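Skultholm stage play: progress report to Cemham, second period

Script. The third draft is complete and runs to 48 scenes, down from the first draft by 2 characters and one subplot. The play follows the Llorente family through the closure of the cannery where both parents work, and the strike vote that sets the older brother against his father. The dramaturg's notes on act two have been incorporated, except for the kitchen monologue, which stays as written pending the reading.

Research. Interview transcripts now total more than 2,000 pages. Indexing is complete for the strike period and under way for the years after it.

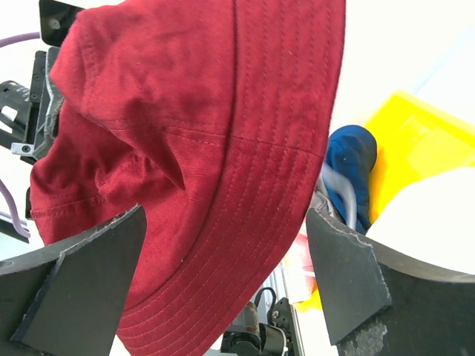 Costume remains within the approved budget. Most pieces for the younger cast are being sourced second-hand, with Pralosport supplying the team jackets for the picnic scene at cost. Headwear is cotton where possible – the dark red bucket hat, with its slightly faded look and matching stitching, sets the colour range for the daughter's clothes in act one. Fittings are scheduled for September.

Venue. The hall seats 398 in its current layout. The lighting plan assumes no change to this figure.

Variances. Travel is underspent. We request approval to move the balance to the captioning line before the next instalment.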